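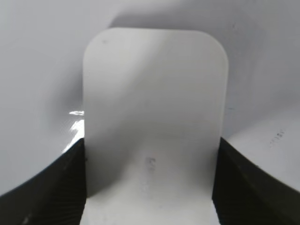 Filed under: Gripper faults

The wrist view looked fine for most of September. The plate stood upright between the ridged black fingers, more or less centered, and the log said "grasp OK" every time. The plates were still ending up on the floor of the cell.

The job is simple. Pick a pale gray plate with rounded corners, hold it by its two long edges, move it to the rack. Over 127 cycles we dropped 18. None of the drops raised a fault, so the arm carried on to the rack and placed nothing.

I suspected the finger pads first. Tainá Portela swapped them on Monday and the drop rate did not change. Next I raised the grip force setting to 80 percent, which gave us fewer drops and one cracked plate, so I put it back.

The cause was in the grasp check. Our Preltero controller decides that a part is held when the fingers stop short of fully closed. It makes that decision once, right after closing, and never looks again. If the plate creeps down during the move, the flag stays true. Nikola Kalinowski found this by logging finger position through the whole move - the gap closed partway to the rack, and the program had no line that cared.

Two changes so far. Finger position is now read every 20 milliseconds while the arm is moving, and a change past the limit stops the arm. I also cut the acceleration on the first lift.

The stop works when I pull a plate out by hand at low speed. I have not tested it at full speed and won't until the side guard is back on. The creep itself is still unexplained. Residue on the plates is my next suspect, so the next batch gets wiped down before loading.

Recent posts
Grondberg rack, second attempt
Replacing the door switch on the Zurkach cell
Notes on the Nikolaidis cable clamp
Why I log finger position now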